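From: Branwen Dafis
To: Brullcombe Emergency Information list
Date: April 11, 2026
Subject: Re: Haddad Road closure and overnight power

Dear members,

Thank you to those who forwarded reports from the northern end of the district. I have replied to Nizar Khasawneh's message below, as several households have asked the same questions.

Nizar Khasawneh wrote:
> The power has been off on our side of Wiklow since the hail went
> through, and the recorded message still gives no time for its return.
> Could the district office confirm whether Haddad Road is open to
> residents? Two neighbours were turned back at the bridge and one was
> let through. We would also like to know if the hall is available
> tonight, and if dogs are allowed.

Haddad Road is closed to all traffic between the bridge and the Jiltier turnoff, a distance of 2 kilometres. Floodwater has undermined the shoulder on the creek side. The closure applies to residents as well as through traffic, and I regret that drivers were given conflicting directions at the bridge this morning. The crew there now has written instructions. Residents may reach Wiklow by the Jiltier back road, where a temporary limit of 20 kilometres an hour is in force past the slip.

As of the noon report, 427 properties were without power. Supply to the Brullcombe town centre has been restored. The Wiklow line has 34 damaged poles or crossarms and the ground is too soft for heavy trucks in several paddocks, so households there should plan for a further night without electricity. Please treat any fallen line as live and keep children and stock well clear of it.

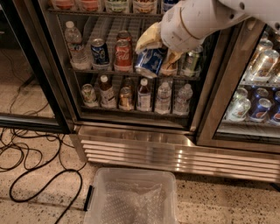 The Brullcombe hall will remain open overnight. Bedding is limited and those attending are asked to bring a blanket, any regular medication and a phone charger. Dogs are welcome in the supper room if they are kept on a lead. Cats must be in a carrier. The side entrance has a ramp and should be used by anyone with a walker or wheelchair.

Tank water that has taken in hail or roof debris should be boiled before drinking. Damaged trees on road reserves will be cleared by the district, but those on private land remain the responsibility of the owner. Please do not stack branches in the table drains, as this was the cause of the flooding at the Jiltier culvert.

The next notice will be sent to this list at 6 p.m. Corrections to the road information may be sent to me directly.

Yours sincerely,

Branwen Dafis
District Information Officer
Brullcombe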